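Preparing a Parcel for the Omside Exchange

Members of the Omside Exchange send small household goods to one another through the Katiyar depot. Parcels that arrive damaged are usually underpacked, and most claims can be avoided with a few minutes of care at home.

Choose a box slightly larger than the item. A gap of one inch on each side is enough for most goods. Boxes may be reused, provided the corners are firm and old labels have been removed or fully covered.

Wrap each item separately in paper. Fill the remaining space until nothing shifts when the box is tilted. Glass and china require a second box – the inner one should be sealed before it is placed in the outer one.

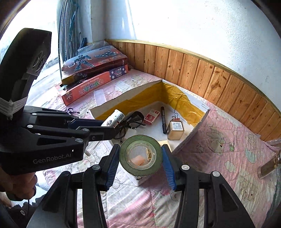
A roll of green tape at the front edge of a shallow white box.

Close the flaps and run tape along the center seam, extending it at least 6 inches down each end. Repeat across both side seams. String and household glue are not accepted at the depot.

Write the address on the largest face in capital letters. Place a second copy inside the box. The weight limit is 20 pounds, and parcels above 12 pounds must be marked HEAVY on two sides.

Parcels are received at the Katiyar counter until 4 p.m. on Thursday. Senders should keep the paper receipt until delivery has been confirmed. Questions may be directed to Trilok Vishwakarma, Member Services.

Comments

Prikton: Does the HEAVY marking have to be printed? Mine was handwritten and the counter took it.

Dreltau_mail: The second address copy saved my last parcel. The label came off somewhere on the way.

jo in 158: Are padded envelopes allowed for books?

This site uses cookies to remember your settings. By continuing to browse, you accept our cookie policy.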